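Garment Care Workshop, Pulell Building
Notebook entry, Sunday, 2:00 p.m. session
Entered by: Sandamali Matubbar
Copy to: Ilgın Tatlı

Subject: Folding of quilted outerwear, orange puffer jacket

Work continued on the folding section of the Clornow storage guide. The item for this session was the orange quilted jacket, handled on the bed with the pink cover. The draft calls for a lengthwise fold first, with the sleeves brought in along the body before any rolling is attempted. 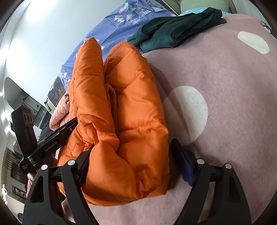 The principal difficulty with padded garments remains the return of the filling. A fold pressed at one panel tends to lift the panel beside it, and a bundle that is narrow at one end may be bulky at the other. The draft currently reads "fold in half and smooth flat." I. Tatlı has asked that "smooth flat" be struck, and I concur. Proposed wording: "Press each panel from the center seam outward and allow the air to leave before making the next fold."

Shelf depth in the Pullasel cabinet is to be measured again. The figure of 83 in the margin of page 7 has no unit beside it and should not be relied upon until the original sheet is found.

A second matter concerns the starting position. The guide should state that the jacket is opened out fully and the sleeves located before folding begins.

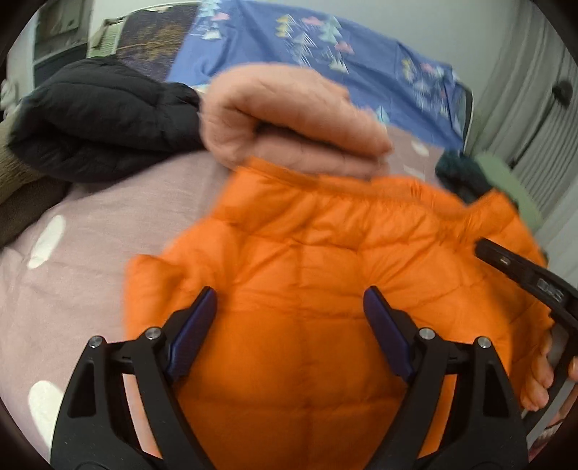 Stitched seams are a convenient guide for the hands, and the text should refer to them directly. Horizontal seams may be used as fold lines where they fall in the right place. Where they do not, the fold should be made across the panel and held for a count of 8. Gathered edges are to be straightened by hand and not pulled.

Open items:
Revised wording for page 7 to I. Tatlı.
Decision on whether hooded jackets require a separate page.
Reply to Dương regarding the cotton storage bags. The quoted minimum order of 2000 is well beyond our needs.

Next session: the same fold, repeated with the revised wording read aloud.

S.M.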